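Automation Lab 2: Handling Cells
Handout 6, updated June 6, 2025

# Case: the dropped tip box at Virnier

Read this before the session and bring your answers to the questions at the end. The case follows on from the material on grasp force in Handout 5.

## Background

Virnier runs a small bench cell that moves pipette tip boxes between a tabletop and a loading station. The arm and gripper were set up in January by Jotent, an integration firm. The program was written for one box model and ran without a recorded fault until the lab changed suppliers. The new box has the same footprint, but its lid is smoother and sits a little higher.

## What went wrong

On the morning of the fault the gripper closed on a box, lifted it and started the transfer. Partway across, the box slipped. It hit the edge of the tabletop and went onto the floor, and the tips had to be thrown out. The program didn't stop. The arm carried on to the loading station, opened the gripper on nothing and came back for the next box.

The operator saw the box fall and reached in to pick it up. The arm was on its return move and the wrist struck her forearm. She had a bruise and no other injury. The arm registered the contact and went into a protective stop, as it was meant to.

Two faults are mixed together in this case and you should keep them apart:

1. The grasp was too weak and too high for the new box.
2. Nothing in the program checked that the box was still held.

The first one cost a box of tips. The second one is the safety matter, as it left the arm moving at a time when a person had good cause to reach into the cell.

## The bench set-up

Gripper and purple-lidded tip box at the tabletop:

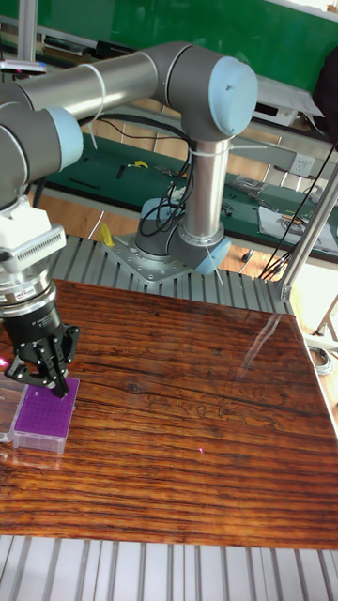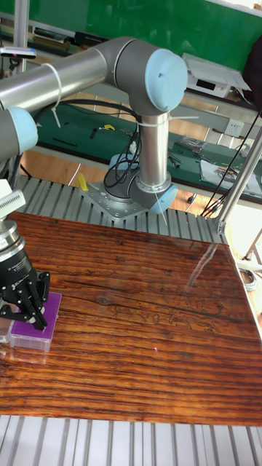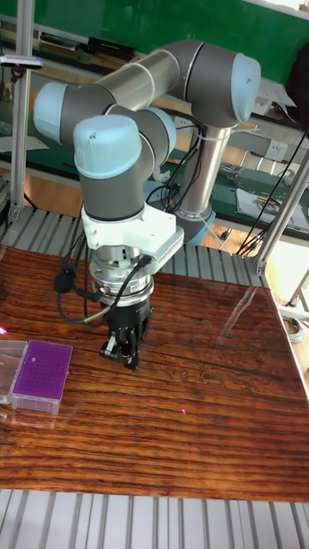
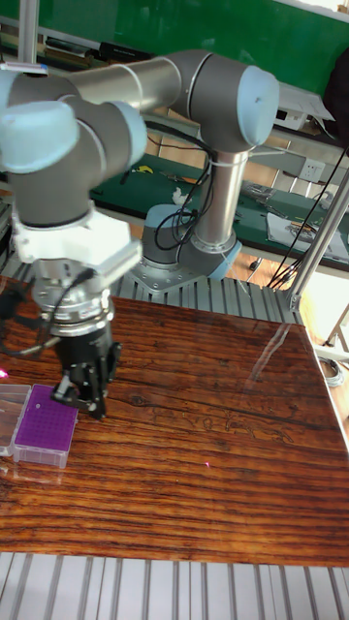
Khattak commented on the draft of this handout that the grip check matters less than the access rule, and that a cell which lets you reach in during a return move will hurt someone sooner or later, whatever the gripper reports. The Brullberg review took the other side and put the missing check first. Both positions can be defended. Say which you hold when you answer question 3.

## Changes made afterwards

- Closing force raised in the program and the grasp point moved lower on the box.
- Gripper width read after closing and again before release. If the reading is outside the window, the arm stops and waits for a manual reset.
- Return speed cut to 100 mm/s whenever the last grip check has failed and been reset.
- Written rule: press stop, wait for the arm to come to rest, then reach in.

The fix was tested over 15 cycles with the new box. Consider whether that's enough.

## Questions

1. Why did a change of supplier not trigger a review of the program? Whose job should it have been?
2. The width check is done at 2 points in the cycle. Where could a box still be lost without the program noticing?
3. Would you put the grip check or the access rule first, and why?
4. Write the check in pseudocode, including what happens on a failed reading.

Keep answers to 2 pages. Sketches are fine.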